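Water hardness, part two

The kettle element failed in November, so I finally measured the water. The strip gave a reading at the top of its scale. The Gestavetti titration kit was more use: 16 drops to the colour change, which on that kit means very hard.

I had assumed the supply here was soft. It was, until the company began blending in borehole water from Clandum – a change mentioned once, on page 2 of a leaflet.
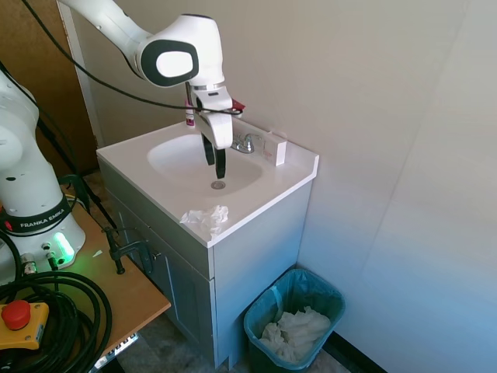
*Bathroom basin, white moulded top, chrome tap.*

Scale is mostly calcium carbonate. Heating drives off carbon dioxide and the carbonate drops out, so the hot side suffers first. Cold pipes can run for years with very little build-up. My cylinder thermostat was set far too high and is now at 60 – no lower, on account of legionella.

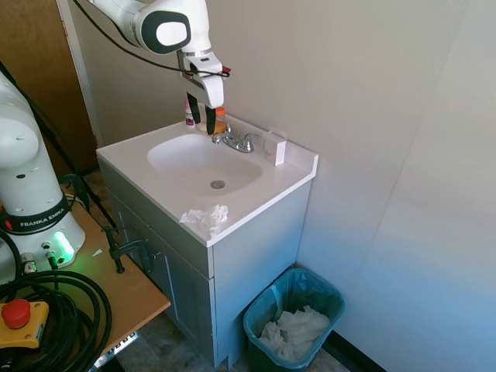
Citric acid is the cheapest descaler I have tried. I dissolve 90 grams in a litre of warm water and leave it in the kettle for half an hour. Do not boil it: calcium citrate is less soluble in hot water and you can end up with a second deposit that is harder to shift than the first.

A Tunel softener is rated for around 2,000 litres between salt refills. I have not bought one. The drain connection would have to go through an outside wall, and the kitchen tap would need its own unsoftened feed. Prices to follow when the plumber replies.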